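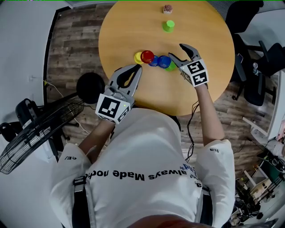
AUTOMATION / INTERVIEW

Cups first, dishwashers later

The engineer who runs manipulation work at Tronance does not like the word "chores." It hides too much, she says. Clearing a table is one chore to the person doing it and several dozen separate contact problems to a machine.

Her group records people doing small tabletop jobs with a gripper in each hand, then trains a policy on the recordings. Nested plastic cups are a standing item on the task list.

"A cup is light, it slides, and it has a lip," she said. "Push on it a little too hard with one finger and it rolls. A person corrects for that without noticing. The policy has to have seen the correction."

I asked how many recordings a task needs. "For one kind of cup on one table, we start to get something usable at more than 500. Then you change the table and lose a good part of it."

The two-handed version is harder. One gripper has to steady the stack while the other pulls or places, and the timing between them matters more than the accuracy of either. Tronance runs its trained models on a pair of fixed arms supplied by Drilteo, and most failures, she said, come at the point where one hand should wait. 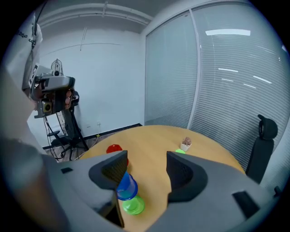

Cup handling at a round table, with two hand-held grippers.

Translucent plastic is its own problem. Edges wash out under ceiling lights, and two cups that sit one on the other can read as a single object. "Depth sensors don't help much there. We lean on the color image and accept some misses."

Shop floors are closer, in her view. Traltness, a packaging firm, has had 2 test cells loading trays since January. The parts arrive in the same orientation and the lighting does not change. "That's most of the difference. The arm isn't any smarter."

And the home? She declined to give a date. A machine that stacks cups on a cleared table is possible now, at a slow pace and with someone nearby. One that empties a dishwasher it has never seen is not - the racks alone would take a separate project.

Her next round of recordings adds bowls and flatware. "Forks," she said. "I've been putting off forks."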